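Filed under: Datasets > Manipulation > Known problems

# Kutusis processor-seating set: data card and fault notes

Version date: 2018-01-04
Kept by: Anjana Roy and Kasun Chowdhury
Status: usable, with one group of episodes held back (please read "What went wrong" before you train on anything)

## Before you download

Thank you for taking an interest in this one. It is a small set and we are fond of it, but it comes with a fault that we did not spot as early as we should have, and we would much prefer that you heard about it from us at the top of the page than found it yourself three weeks into a project.

The set holds 1000 attempts at handling a desktop processor: picking it up from the tray, carrying it over to an open computer case, lowering it into the socket, and in some episodes taking it out again. Of those, 128 are affected by the fault and sit in their own folder, called `held_back`. They are not deleted. Kasun argued quite hard for keeping them, and I have come round to his view, as they are far more interesting than most of the good ones.

## The task

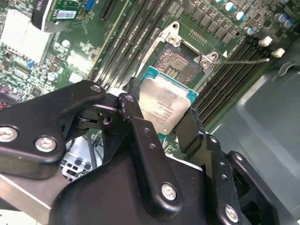
Anyone who has built a computer at home will know the worry. The processor wants to go in flat, square to the socket and the right way round, and it wants no pushing at all. A person feels for that with their fingertips and hardly thinks about it. Our arm has to work from what the cameras give it and from the Ernix force sensor, and it was the force sensor that let us down.

Each episode has the joint positions, the finger opening, the force readings and the video. Times are in seconds from the start of the episode. The written labels (`seated`, `tilted`, `dropped`, `stopped`) were put in by hand, mostly by Anjana, with a pot of tea beside her and a good deal of patience.

## What went wrong

In June we moved to a newer version of the Kelmendi control software. The old version set the force reading back to zero before every pick. The new one did so only when the program was first started, and we had missed that line in our own settings file. So over a long session the zero crept, a little at a time, and by the end of an afternoon the arm believed it was pressing more lightly than it was.

The limit for the lowering step was meant to stop the arm at 15 newtons. With the zero off, it carried on past that, and the log looked perfectly calm while it did so. We only caught it when Kasun was in the room and heard a small crunch. He pressed the stop button, bless him, and we switched everything off and went to look.

One board had bent contacts in the socket and was retired. A second we kept for practice runs with the socket left alone. No one was hurt, and no one had a hand near the fingers, but that was partly luck. Up to then we had all been in the habit of reaching in to straighten the tray between attempts with the arm still live.
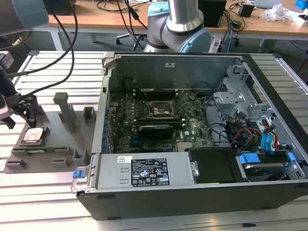

We went back through the recordings afterwards, comparing the force log with the motor currents, which had no such trouble. The currents rise when the force ought to rise, and in the bad episodes the two drift apart quite plainly once you plot them together. That comparison is how we chose the episodes to hold back. The script is in `tools/compare_force.py` and you are very welcome to run it with a stricter setting than ours.

## What we changed

- The force reading is set to zero before every pick, and the program refuses to start a pick if that step has been skipped.
- The motor current has a limit of its own, so the two have to agree.
- Sessions end after 300 picks and the sensor is checked against a known weight before the next one.
- Hands stay out until the arm is powered down. The tray is straightened then and only then.

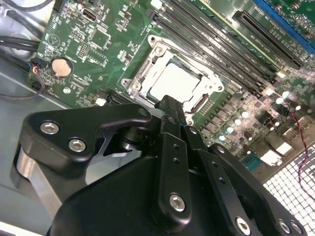
The lowering step is slower now as well, which made the whole set take longer to finish than we had promised the people at Takutell, who were very kind about it.

## Using the files

Train on the `main` folder as you like. Please don't mix in `held_back` with its force values taken at face value, or your model will learn that pressing hard feels like pressing softly. If you only use the video and joint positions, those are sound throughout. We haven't tried to correct the bad force values, though a reader with more time might manage it from the currents.

If you find an episode with the wrong label, do write. There are bound to be a few.

## Comments (3)

**tm_bench:** We had the same creeping zero on a different arm and blamed the cable for a month. Thank you for the script.

**orla.k:** Are the motor currents in `main` too, or only in the held back ones?

**Kasun Chowdhury:** @orla.k They're in both, in the column called `cur`. Sorry, I'll add that to the file list.

Contact the maintainers | © Kutusis | Back to top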